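How to Budget for Your First Two-Arm Tabletop Robot Cell

Written by Widad Geagea
Last updated 2023-05-06

So somebody has told you yes, you may have a pair of robot arms, and now they would like a number by the end of the week. I have been in that chair twice, first for our shop in Bondemdale and then again when the Fovmont room wanted a cell of its own, and both times my first number was wrong. The arms were the part I got right! It was all the little things bolted, clipped and plugged in next to them that ate the money.

Before you start, get out a plain spreadsheet with four columns: what it is, who sells it, what it costs, and how long it takes to arrive. That last column matters more than you'd think. Our arms from Jitumura came early and then sat in their cartons all through January while we waited on rail.

Step 1. Write down the jobs first
Put down five or six things you want the arms to do in the first few months. Lifting something out of a bag, say, or picking up something thin that lies flat on the table. Be fussy about sizes and weights. The jobs decide the reach, the reach decides the table, and the table decides pretty much everything else on your sheet.

Step 2. Price the arms as a pair
Ask for one quote with both arms, both grippers, the mounting plates and the power supplies on it. Our pair from Jitumura came to $3769 with plates included. A second seller looked cheaper until I noticed the plates were extra and the grippers were sold one at a time — read every line, and then have somebody else read it too.

Step 3. Price the frame and the table
Aluminum rail and posts are sold by length, and the cutting is usually charged separately. We paid $388 to Shih for the lot, cut to size, with brackets. Add a spare length if you can stand it. You will want to move something.

Step 4. Walls and surfaces
Side walls and a back wall are cheap, and so is whatever you cover them with. If you mean to change the look of the cell now and then, buy several coverings at once and pay for shipping one time only. Ours came to $126, mats included.

Step 5. Things for the arms to handle
Please give this its own line. I left it off the first time and ended up buying bags and boxes out of my own pocket for weeks. I now put down $78 to start and top it up when things get worn or crushed. Seasonal leftovers are wonderful for this, and so is anything with a handle or a lid.

Two cell views, then one at the gripper: 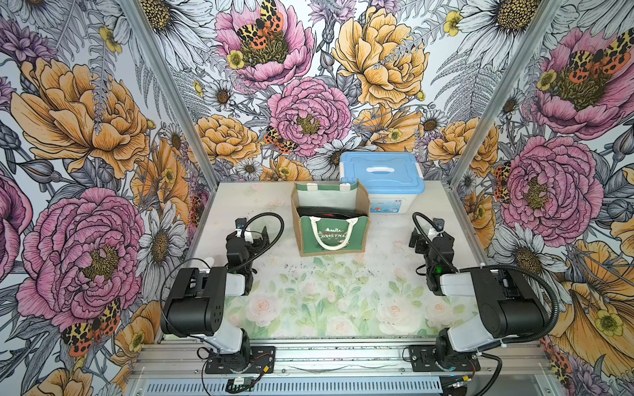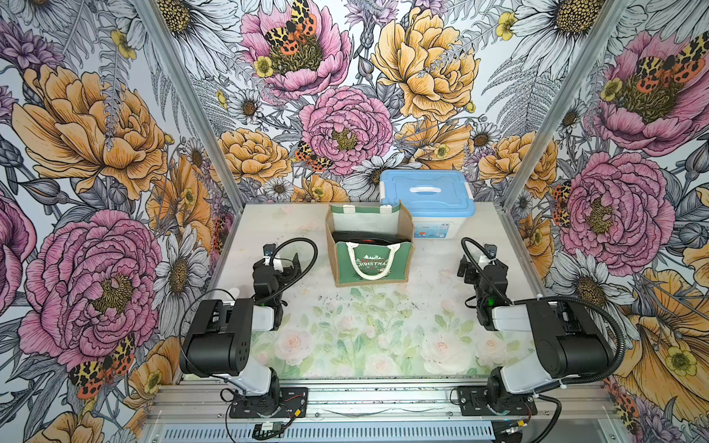
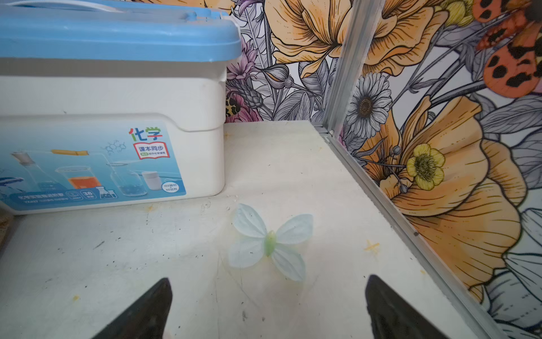 Step 6. Cables, cameras and spares
Measure your cable runs with the arms stretched out as far as they go, and then add some slack. Short cables are the most annoying thing you can own. Price a spare set of gripper fingers now, while you're already paying for shipping, and one spare camera if the budget will bear it.

Step 7. Leave some room
I hold back a tenth of the total and don't tell anyone what it's for until I need it. In Bondemdale it went on longer bolts and a second power strip. In Fovmont I still have most of it, and I'm eyeing a better chair.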